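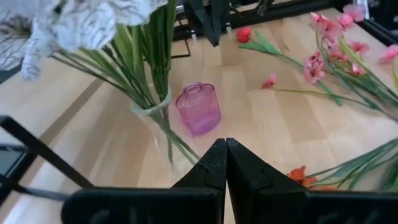 Waiting for Clusari

I was on episode 241 of Clusari when the website told me there'd be no more. Well, it didn't say that exactly. It said "season status: unknown" in small grey letters, and I sat there with my toast going cold and said "unknown to who?" out loud to the kettle.

You have to understand I'd given this show two winters. It's a cartoon about a drowned city and the girl who keeps its bells, and yes, I know how that sounds, my sister has told me how that sounds. I started it when I had flu and by the time I was better I'd learnt the theme song in a language I don't speak.

So I did what anyone would do and joined the forum. It was called Restar and it had 362 members, most of them asleep. One thread was still going. Somebody with the username Sfakianakis had worked out, from the colour of the bells in the closing titles, that a new season was coming in December. There were charts! I read all of it in one sitting, till gone two in the morning, and then I wrote underneath, "I think you're right about the green one."

The reply came in under a minute. "Finally," it said. 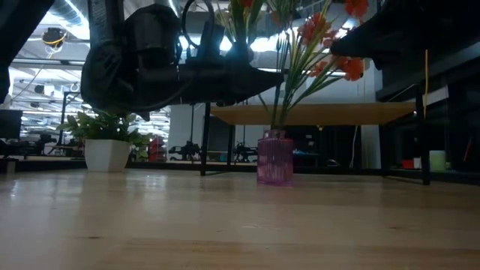 Page last changed: December

We wrote to each other every night after that. I'd get in from work, put the tea on, and there would be a new theory waiting, usually with arrows. I never asked for a real name and never gave mine. We talked about the bells, and then a bit about the weather, and then one night about my dad, who'd have hated the show and watched every minute of it with me.

Then Sfakianakis mentioned the rain coming down on Imdale market, and I put my fork down. I live in Imdale. I could hear that same rain on my own window - it was bouncing off the bins.

I typed "which end?" and deleted it. I typed it again and went and had a bath. When I came back I pressed send with my elbow, more or less, so that it wouldn't count as me doing it.

"By the chip shop," came the answer. "Why?"

It's around 400 steps from my door to the chip shop. I had wet hair and odd socks and the wrong coat. I stood in the hall humming the theme song, the bit where the girl goes down to the water with her lamp, and then I wrote "put the kettle on, I've got a question about episode 5" and went out to find my other shoe.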